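Search this site Search Go

Put the cutlery on a tray
Graham Cheetham

Most kitchens I know keep soup spoons in a drawer, where they don't fit. The flat-bottomed ceramic kind has a deep bowl and a handle that curves up, so it won't stack with anything metal and it chips when the drawer is shut hard. I lost two that way before October and gave up on drawers.

My view is that anything used at the same meal should live together on a tray, on open view. When we have noodles at our place in Folley, the tray goes from the bench to the table and everyone takes a spoon and a pair of chopsticks. After the washing up it all goes back on. No one has to ask where things are kept.

People object that a tray gathers dust. It does, if you eat soup twice a year. We eat it most weeks, and a wipe with a tea towel takes care of the rest. Others say it looks untidy. I don't mind a spoon lying crooked. Dividers cost money and they're always the wrong width for chopsticks anyway.

A plain dark tray with a raised rim is enough. The rim matters more than the colour, as chopsticks roll. Buy one a bit bigger than you think you need, and leave the drawer for the potato masher.

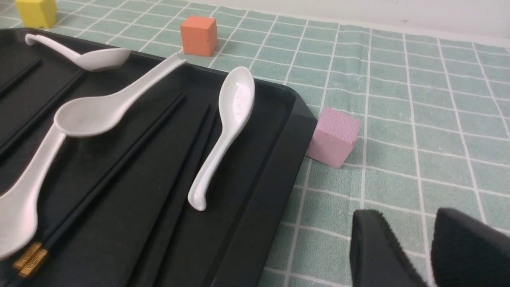 White soup spoons and black chopsticks on a black plastic tray.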